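Kedstead kitchen sim, cabinet set

README

Kedstead is the arm I am building on a bench in the Varico shared workshop. This folder holds the simulated kitchen episodes I use to train its pick and place policy before anything runs on the hardware. I maintain the set alone. Mail for corrections goes to the workshop address, attention Canan Öztürkmen.

Last change: 20/03/2024

Contents

episodes/ holds 795 episodes, one folder each
scenes/ holds the kitchen layouts and object meshes
splits/ has train.txt and holdout.txt
tools/ has replay.py and check_limits.py

Each episode folder has the rendered frames, joint positions, gripper command and a one-line task string. Frames and joint readings share a clock. Episodes are capped at 2000 steps, and anything that hit the cap was thrown out before numbering, so gaps in the episode numbers are expected.

Running it

Install the packages in requirements.txt, then run replay.py with an episode number. Playback is at 10 steps per second unless you pass --rate. On the workshop desktop the first load is slow while the meshes are cached.

check_limits.py compares joint positions against the limits in arm.yaml. If you built your arm with the longer Ehlers forearm bracket, edit arm.yaml first or half the episodes will be flagged.

Wall cabinet scenes

The navy wall cabinet has an open compartment on the left and glass-fronted doors on the right. Objects are placed on the compartment floors. Task strings name the object and the side, for example "take the olive oil from the open side" or "take the roll from behind the glass". Door tasks start from the closed position.

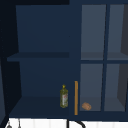
Ernavia wrote that the door tasks did not carry over to a real hinge until the friction value in the scene file was raised, and asked for the old and new values to be kept side by side. Both are now in scenes/hinges.yaml, and version 2 of the set uses the higher one.

Known problems

Glass is rendered hazy in all cabinet scenes. Depth through it should not be trusted.

Labels on small bottles do not resolve at this frame size.

Gripper command is logged one step late in the June episodes. replay.py corrects for this, your own loader will not.

License

Free to use and change. Keep this file with any copy.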